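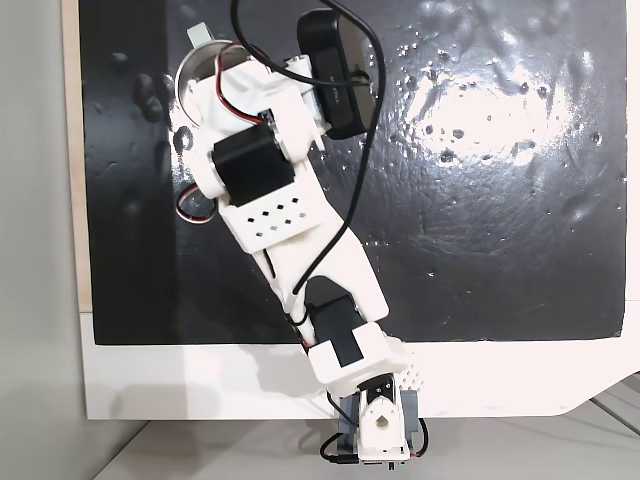 **WORKSHOP NEWS | Thursday, December 12, 2019**

### The worktable in room 2207

Since August we have one rule for the light gray table in room 2207: what stands on it in the evening may stay until the morning. Before, everything had to go back to the cabinet, and many small parts were lost on the way. Now the white board with the glossy black panel can remain where it is, and members can continue the next day from the same point.

Some requests from the Ceris group, who keep the list for the table:

- Please do not put cups with drinks near the black panel. It shows every drop and every finger.
- Wipe it with the soft cloth from the Keltent box — never with paper.
- White plastic pieces look very similar to each other. If you print one, write your initials on the back side.
- Long cables should not hang over the table edge, where people walk.

The table can be reserved for 4 hours at one time. The sheet is on the door, and at the moment it has roughly 21 lines free before the holidays.

The Jiltham store will deliver 2 new drawer units in the first week after the break. One is for screws and one for wires. The old drawers go to the Chávez room, if they still want them.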